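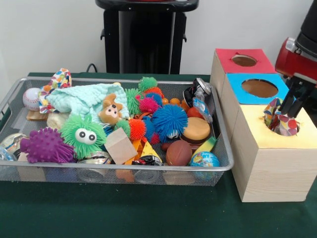 Heated grips: notes on fitting and first use

2026-08-03

Following two winters of riding with bulky gloves and numb fingers, I decided to fit a set of Ziden heated grips to my motorcycle. The following account records the purchase, the installation and the first month of use, for the benefit of other riders who are weighing up the same job.

The grips were ordered through Cowie, the accessories shop in Flotovdale, at a cost of $315. This price included the controller, the wiring loom and a tube of adhesive. It did not include fitting, for which the shop quoted a further $90. I elected to do the work at home, having previously wired in a pair of auxiliary lights without difficulty. Riders who have not worked on the electrical system of a motorcycle before may find the fitting charge to be money well spent.

Removal of the old grips was the slowest part of the job. The left grip had been glued at the factory and would not move with compressed air, so it was cut lengthwise with a utility knife and peeled away. The residue on the bar was cleaned off with methylated spirits. The right grip came away more readily, although the throttle tube underneath carried a number of raised ribs which had to be filed flat before the new grip would slide over it. The instructions mention these ribs only in a footnote on the last page, and it would be sensible to read that page first.

The cable from the right grip must be given enough slack to follow the throttle through its full travel. I routed it forward of the brake reservoir and checked it with the bars at full lock in both directions – a step that revealed the cable pulling tight on the left. It was moved behind the fork leg and the problem did not recur.

Power is taken from the battery through a fused lead, switched by a relay connected to the tail light circuit. The grips therefore turn off with the ignition. The controller also has a low-voltage cut-out, but I did not wish to depend on it when the motorcycle is parked outside work all day. The controller itself was mounted beside the clutch lever, where it can be reached with the left thumb in winter gloves. Its button is small, and I would have preferred a larger one.

The adhesive was left to cure overnight before the motorcycle was ridden.

In the first month the motorcycle covered 397 kilometres, most of it on the early commute and one longer return trip over the range to Ploltia. Of the available settings, I have used level 2 almost exclusively. The highest level is uncomfortable through summer gloves after a few minutes, although it is useful for warming the grips before setting off. Heat is even along the length of the grip, with a slightly cooler area at the outer end where the little finger rests.

The new grips are a little thicker than the originals. Riders with small hands should try a set in the shop before ordering, and should allow for some adjustment of the lever reach.

One matter remains outstanding. The left grip has a faint rattle at idle, which I believe to be the cable clip touching the switch block. A strip of foam tape will be fitted there before the next long ride, and I will add a note to this post if the rattle persists.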